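Menos demostraciones perfectas, por favor

Llevo meses juntando ejemplos para que un brazo aprenda a montar ordenadores, y cada vez disfruto más de los que salen torcidos. 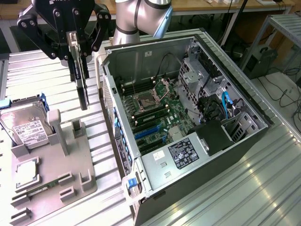

Tusia opina que eso es malgastar horas de brazo, que con 621 episodios limpios se llega antes que con 3,889 mezclados, y que el desorden ya lo pondrá la realidad.

Lo entiendo, ¡pero no me convence! Un modelo que solo ha visto manos seguras no sabe qué hacer cuando una unidad entra ladeada. En Cropper guardamos las dudas, los reintentos, la pinza que retrocede 2 milímetros y vuelve — ahí está lo que más me gusta enseñar. De cada 10 tomas, yo dejaría aproximadamente la mitad con alguna corrección dentro, bien etiquetada. Etiquetarlas es lento, sí, y a mí me parece la parte más bonita del oficio.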